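Tranditz publishes bench rules for robot picking and placing

July 9, 2023

Tranditz has published a set of working rules for small robot arms that pick up and put down loose objects on a tabletop. The document, called the Sowah Bench Rules, runs to 20 pages and is free to download from the Tranditz website.

The rules were drafted with two partners, Ginine and Sodetti, both of which run tabletop arms in their own workshops. A first draft went out to users in May and drew 913 comments. Most of them concerned the state of the bench between runs and who is allowed to restart an arm after a stop.

"People had their own habits, and they were often good habits, but they differed from one bench to the next," said Esi Appiah, who led the drafting at Tranditz. "If two sites want to compare results, they need to agree on what a finished placement is and write it down the same way."

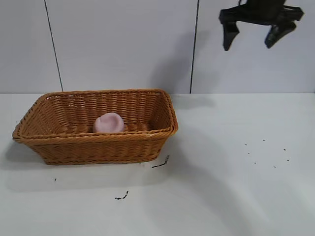 Under the rules, a placement into a container counts as finished only when the object is at rest inside it, the gripper is open and the fingers are clear of the rim. An object lying across the rim is recorded as a partial placement. If an operator touches the object or the container at any point, the run is marked as assisted and kept in a separate log.

A second section covers the work surface. Operators must check for crumbs, chips and other debris at the start of each session and record what they find. Cleaning is done with the arm stopped and its drive power off. Containers made of woven or soft material should be looked over for loose strands at the same time.

The section on people near the arm asks each site to mark a boundary 45 centimetres beyond the furthest reach of the gripper. No one may put a hand inside it while the arm is powered. The person who presses the stop button is also the person who clears the restart, unless they hand over in writing.

Yuk-lan Sin of Sodetti said the handover rule had caused the most discussion. "Our evening shift thought it would slow them down. We tried it over 40 sessions and decided to keep it. The form is one line long."

The Sowah Bench Rules are voluntary. They do not replace national safety law or the instructions supplied with an arm, and sites should carry out their own risk assessment before using them.

Printed copies and blank log sheets can be ordered from Tranditz. Comments on the published version should be sent through the form on the same page as the download.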